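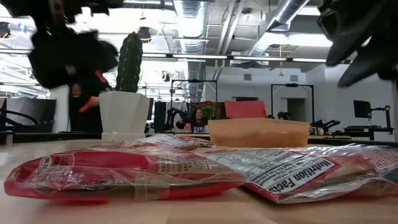 Kamarul Menon says I'm wrong about the Nellar, and that anybody who has toured it on a Tuesday morning with the freight elevator running would never sign a lease there. He left that under my last post, and I've been chewing on it all week, so let's talk about the Nellar again!

Quick catch-up if you skipped the last one. The Nellar is the new rental building at the old Trollard cold storage site, 19 stories, 148 apartments, with a strip of retail along the ground floor that has exactly one tenant so far (a dentist). I toured it, I liked it, and I said I'd take a one-bedroom on the north side if the numbers worked. Kamarul thinks the north side is the worst side because the freight elevator shares a wall with the bedrooms in that line.

So I went back. The leasing agent was very nice about it and let me stand in an empty bedroom on the fifth floor while somebody was moving in upstairs. And okay, yes, you can hear it. It's a low hum and then a clunk when the doors open. I lived over a bus stop for years, so a clunk doesn't bother me much, but if you're a light sleeper you should ask for the line across the hall. Point to Kamarul.

Where I still disagree is the layout. The one-bedrooms at the Nellar have a real entry, with a closet, before you get to the kitchen. Do you know how rare that is now? At the Jurnport, which everyone keeps telling me to look at, you open the front door and you're pretty much standing in the sink. The Jurnport has the roof deck and the dog wash and the golf simulator (why), but I can't hang my coat on a golf simulator. 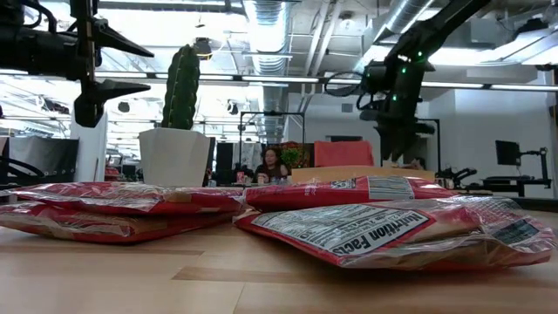

The closets, then. I measured the bedroom one on this second visit and my dresser fits inside it with the doors shut, so I get a whole wall back. The kitchen has a window, a small one, but it opens. Counter space is better than I remembered too, even with the microwave sitting out.

Now for the stuff I don't like. Parking is extra and it's in the Hegazy garage, which is a block and a half over and closes its pedestrian gate at night, so you have to walk down the car ramp. The agent said they're "looking at it." The package room is tiny for a building that size. And the lobby smells very strongly of whatever they pump through the vents, sort of fig and sort of new car. I asked if it gets turned down once people move in and she laughed, so I don't know what that means.

Rent is the other question. They're offering 3 months free on a longer lease right now, and I'd want to know what the renewal looks like before getting excited about that. I asked for it in writing and got a brochure. If any of you moved into one of the newer buildings on a deal like this, please tell me what your second year looked like, because I've heard everything from "barely moved" to "we were out by November."

I also still want to see a south-facing unit late in the afternoon, when the sun comes over the rail yard. The agent has me down for 5 o'clock on my next visit. Kamarul, you're welcome to come along and listen to the walls with me.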